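Rultberg Ballot Rulings: read this before loading

Rultberg Ballot Rulings collects county court orders about how people vote and, more often, about how other people would like them to stop. It covers polling hours, mail ballot deadlines, signature checks and one long quarrel over whether the Iltitz library counts as a public building. (It does. The ruling takes 30 pages to get there.)

Each record is one order. The fields are docket, court, filed_by, relief_sought, outcome and notes. Outcome is granted, denied or mixed. We tried a fourth value, "unclear," and Dénes Halász used it so freely that we took it away from him.

Orders were typed up from scans by Béla Medve and Kristóf Magyar. Where they disagreed, Lajos Lakatos decided, and his reasons are in the notes field, sometimes at greater length than the judge's.

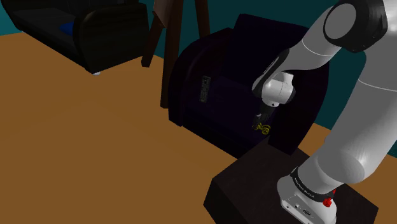 Simulated robotic arm with its gripper above the seat of a navy armchair.

Known problems

Appeals are missing before December. The Cullness clerk stamps everything at 4:30 p.m., including orders issued in the morning, so don't build anything on the time column. In 3 records the plaintiff and the defendant are both named Tóth. Those are correct.

Orders sealed by the court are left out, and so are settlements. Anyone computing a win rate from what remains should say so in print, preferably near the top.

Updates

New orders go in every 30 days, or when Ferenc Szekeres gets back from the courthouse, whichever is later. Send corrections with the docket number. Corrections that open with your views on the Iltitz library will be read last.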